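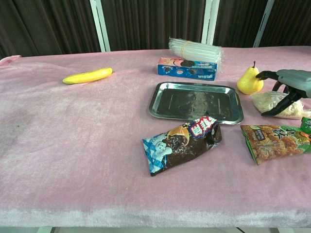
Gripper approaching a toy pear beside the tray, mixed-item sorting table.

Print this page | E-mail this page

Lulen Two-Finger Gripper – Product Information and Safety Notice

The Lulen is a two-finger electric gripper supplied by Rutance for the handling of small household and grocery items. It is intended for soft packaging, light boxed goods and rounded objects, and is sold for use with the Erdem arm controller.

Grip force: adjustable up to 100 N
Finger opening: 102 mm
Rated cycles between inspections: 400

Notice concerning delayed release

Rutance has received reports of grippers that remained closed after an open command. In each case the fingers held the item at full set force until power was removed. No injuries have been reported. The fault has been traced to a worn return spring in the finger drive and affects units fitted with drive assembly 631. Units with later assemblies are not affected.

Owners of affected units are asked to take the following steps:

Stop unattended operation until the drive has been replaced.
Set the grip force to the lowest level that will hold the item.
Keep hands clear of the fingers while power is on, including when the controller shows the gripper as open.
If an item is held and will not release, press the emergency stop and switch off the supply before removing it by hand.

Thin film bags need particular care. A bag held during a delayed release may split when the arm moves away, and loose contents can enter the finger joints. Any gripper exposed in this way should be cleaned before further use – compressed air must not be used.

Replacement drives are supplied free of charge. Requests should state the serial number, found on the underside of the mounting plate, and should be addressed to Sreekumar Ramasamy, Product Safety, Rutance. Units purchased through Plomby may be returned to the point of sale.

Last updated: 10th July

This site uses cookies. By continuing to browse you accept our cookie policy.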